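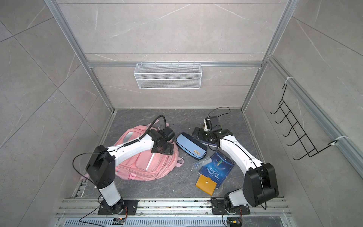

# Wanted: people to help us chase a dropped-grip fault (two paid spots, plus drop-in sessions)

Hi all! We're the bench team at Padach, up on the second floor of the old Clarnham building, and we're looking for people who like figuring out why a machine did something dumb.

The short version: our two-arm cell packs school bags. Backpack, pencil case, paperback, wallet, that kind of thing. It went along nicely until January, when the left arm let go of a full pencil case at the top of a lift and then kept going as if it still had it. The right arm, which takes its cue from the left, reached in for a handoff that wasn't there and pushed its gripper into the side of the bag. No one was hurt and the only casualty was a zipper pull, but the cell should have stopped and it didn't. It has happened 7 times in 2,188 logged runs. Rare enough to be maddening!

What we know so far:

- All 7 came after the arm had been working for a good while, never in the first few runs after startup.
- In 4 of them the log shows a short gap in messages from the left gripper. The other three logs look perfectly clean.
- The stop routine watches motor current. A gripper that goes quiet reports its last good value, so the routine sees nothing wrong. We think that's the safety half of the problem, and it gets fixed first no matter what caused the drop.
- Swapping the gripper cable made no difference. Swapping the left controller board seemed to, for two weeks, and then it came back.

Selim Aksoy, who runs the cell, thinks it's a connector that moves when the wrist is stretched far over the bag. I think it's timing on the bus. We have a lunch riding on it and would love for somebody to prove both of us wrong.

## The paid spots

**Fault-finding technician, part time, 4 months.** You'd be at the bench with us: wiggling cables, reading logs, building a rig that bends one wrist joint back and forth until something gives. You should be comfortable with a meter and a crimp tool and able to read somebody else's Python. A scope helps, but we can teach you that part. Robot experience is nice to have. We'd be just as happy with someone who has fixed copiers, e-bikes or vending machines, as intermittent faults are the same misery everywhere.

**Safety test writer, part time, same dates.** You'd write down how the cell ought to fail, then make it fail that way on purpose, over and over. Lost message, stuck value, dead board, bag in the wrong place, hand in the wrong place (we use a foam one). You need clear writing and a stubborn streak. Half of this can be done from home.

Both jobs pay hourly, and you'll get the rate in our first reply to you so you don't have to sit through an interview to learn it.

## The drop-in sessions

We also need people to load the cell by hand between runs. You take the items out, put them back however you like, step behind the line, press go. Messy is good — the arms have gotten far too used to the way Selim lays things out. Sessions are two hours, starting at 6 p.m., with dinner from Trịnh downstairs. We've done 174 runs this way and want a lot more.

Some rules, and they're firm. Arms are powered down before anyone reaches in. Long hair tied back, no lanyards, no loose sleeves. One person holds the stop button and does nothing else. You must be 18 or over, and you'll do a 15-minute walkthrough before your first session, even if you work with robots all day.

## How to apply

Email Selim at the bench address on the Padach contact page with "dropped grip" in the subject line. For the paid spots, skip the cover letter. Tell us about one fault you tracked down, or one you never did, and what you tried. A page is plenty. For the drop-in sessions, just say which evenings work.

We read the mail together, so expect to hear back within a week. If you've worked on the Zunetti sorting line and saw anything like this there, please write even if you don't want a job!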